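Thursday, late

Okay, so the left arm is back among the living and I'm way too wired to sleep, so you get the whole saga. All week it's been drifting. You'd send it to a spot over the mat and it would stop a little short, then a little more short, and by this morning it was missing sockets by 4 mm, which might as well be a mile when you're trying to plug something in! Karla thought it was the fingers. I thought it was the fingers. We swapped the fingers. Same thing, of course.

Then Dilruba came by with her coffee, wiggled the elbow joint with one hand and said "that's loose," and walked off again. Four little screws on the mounting plate, all backed out. I'd been staring at software for two days (don't tell Leopoldo). So I pulled the plate, cleaned the threads, put in the blue threadlocker, did the screws up crosswise and left it alone for 40 minutes while I ate a very sad burrito.

After lunch we redid the zero position and went back to the plug test. Braulio did the strip holding, as he has the patience and I really don't.

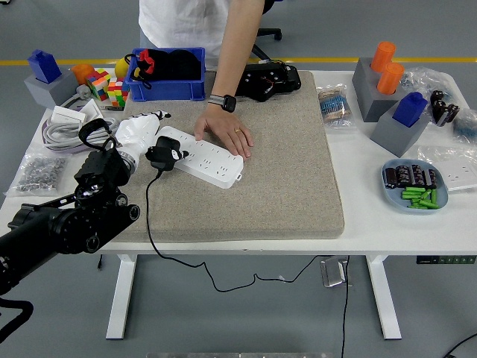

Plug test with the left arm, Braulio's steady hand on the strip.

We did 10 tries at the slow speed and it got the prongs in on nine of them. The one miss was my fault, I'd nudged the mat. I wrote it all up in the Nergate log, entry 2588, with the screw thing in capital letters so whoever has the next shift checks it first.

Still to do: the cable on that plug drags on everything and I want a clip for it. The right arm probably needs its screws looked at too, and Yesenia has my good hex driver. Must get that back before she takes it to Stillmont for the whole of October.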